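Thu 26 February

Open day at Civex. Left the house later than intended and caught the second train, so I missed the introduction and most of the coffee. Stella Mutiso was signing people in and gave me the printed programme, which was already out of date: the talk on grip force had been moved to the end of the day and the site tour dropped.

The morning was slides. Godfrey Gachanja covered how the hand-held tools are used to record household tasks, and why cloth is still the awkward case. A box has one shape. A shirt has as many as you care to give it, and the collar and placket behave differently from the body. He spent a long time on pad wear. The pads are changed after 38 hours of use, a figure arrived at by watching the grip get worse and then working backwards. I asked if they had tried a harder compound. They had, and it slid on cotton.

After lunch, clothes handling, which was what I had come for. We were let in by turns, 90 seconds each to try the tools and then longer to stand and watch.

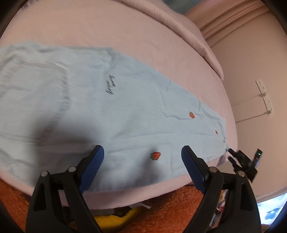
Civex Garment Handling Group

The pale blue shirt or shirt dress was the piece I looked at longest. It was laid out on the bed lengthwise, creased through the middle, with a strawberry patch on it just where the open jaws were waiting. I would not have chosen a garment with embroidery for a demonstration. Patches stiffen the cloth locally, so a fold started next to one tends to run off line. Godfrey's view is that people own shirts with things sewn on them and the data ought to include some. Fair enough.

Notes on the tool itself. Two fingers, angular black plastic with triangular cut-outs, pivot pins at the joints. Dark blue pads with a fine texture. The linkage felt stiffer than I expected when I had my turn, and there was a little play at the left finger -- not enough to matter on cloth, but I would want it gone before picking up anything small. The trigger return is too strong. My thumb ached by the end of a very short go.

With one tool in each hand the difficulty is timing. I kept closing the right before the left had hold of anything, and the hem went out of square. Stella was a good deal neater.

The late talk on grip force overran. Useful part: they log finger opening but not force, and estimate the second from the first. I am doubtful about this for thick seams and said so. Gachanja wrote it down and promised me the Kariuki report, where the method is set out properly. There is another session in May, with towels.

Train home on time. Must send Stella the reference on seam stiffness, and find my other glove.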